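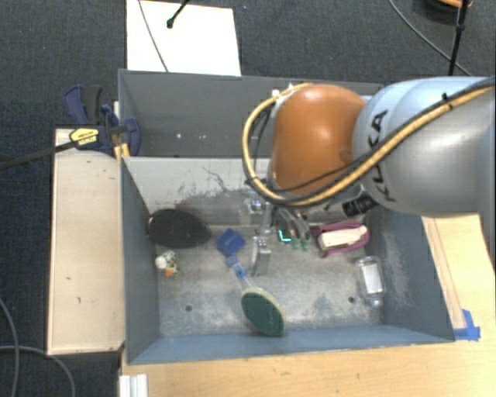
Gray metal bins, one behind the other

Best bins for sorting a huge button collection?

zesetti_fan
I just inherited my aunt's buttons, 558 of them, and I'm thrilled! Glass, shell, a few painted ones. Metal bins or drawers? I want to start Saturday.

Lourenço Pacheco
Oh, lucky you! Go with shallow drawers and sort by color first, then by size (so much fun). Deep bins bury the tiny ones. I line mine with felt and keep the shell buttons away from anything metal that could scratch them.

dilby
drawers. mine has 30 and I still want more!

okumden22
Muffin tins work great too, and you can stack 4 with cardboard in between. Please post the painted ones!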